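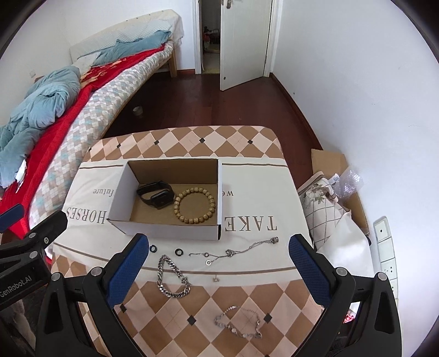
*Watch and wooden beads in the box, chains still to go.*

## Sorting the bedside jewellery

I love this job! Save a small, sturdy box next time a parcel comes (white card, brown inside, lid open) and you've got the best jewellery tidy going. Tip everything out on a cloth first, so tiny pendants don't skitter off across the floorboards.

- Put the bulky things in first. A watch lies flat along one side and a beaded bracelet sits happily beside it.
- Fasten every clasp before a chain goes in. Fine ones tangle if you so much as look at them, so I thread mine through a paper straw, snipped to length.
- Little rings and loose charms go in an egg cup or a twist of tissue.
- Got a knot? A drop of baby oil and two pins, and take your time. My friend Fiona Aitken freed a chain that had been in a lump since December!
- Wipe silver with a soft dry cloth as you go.

Mine takes 12 minutes with the radio on, and I do it again whenever the lid won't shut.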